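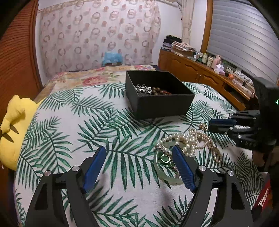

Loretta Van Dusen writes that she has restrung the same necklace four times and it finally hangs the way she wanted, now that she's on the heavier cord. We hear this a lot about Herik, and it makes us happy every time!

Herik Bead Cord, 72-foot spool

Herik is a braided nylon cord for stringing and knotting beads, made for us at the Forport mill. It's soft in the hand, it knots small and tight, and it doesn't fray into a fuzzy mess when you pull out a knot you didn't like (we all have those). The spool holds 72 feet, enough for a good number of bracelets and a long knotted necklace or two.

Two weights are in stock. Fine goes through most pearls and small glass beads. Heavy is the one for wood, seed and large stone beads, where the holes are wide and a thin cord lets everything slide around.
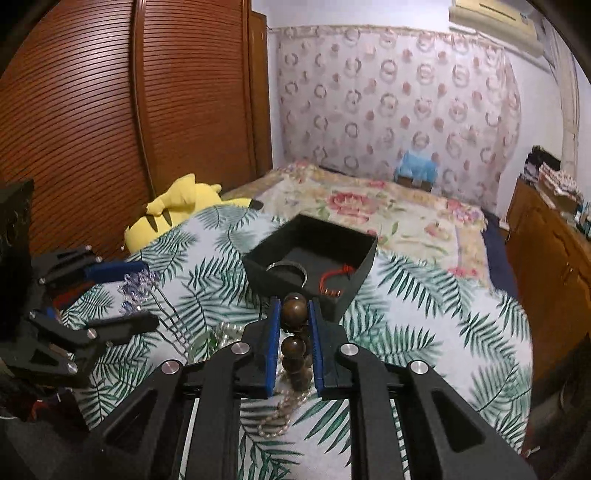
If you're not sure which weight you need, measure the hole and not the bead. Big beads sometimes have surprisingly narrow holes — drilled from both ends, with a tight spot in the middle — and the fine cord doubled will do a lovely job there.

Colors: natural, rust, pine, charcoal, plum. Rust came back in February after a long gap and the new batch is a touch warmer than the old one, so buy enough for the whole piece.

Finishing: a dab of Jasow knot cement on the last knot, then leave it overnight. Trim close with sharp scissors. Herik can be melted with a thread burner, but practice on a scrap first.

Also good with it: Marchetti twisted-wire needles, pack of 62, and the Marchetti knotting tweezers.

Item number 307. Spools ship in a paper sleeve. Studio cones of 500 yards are made to order in natural and charcoal only.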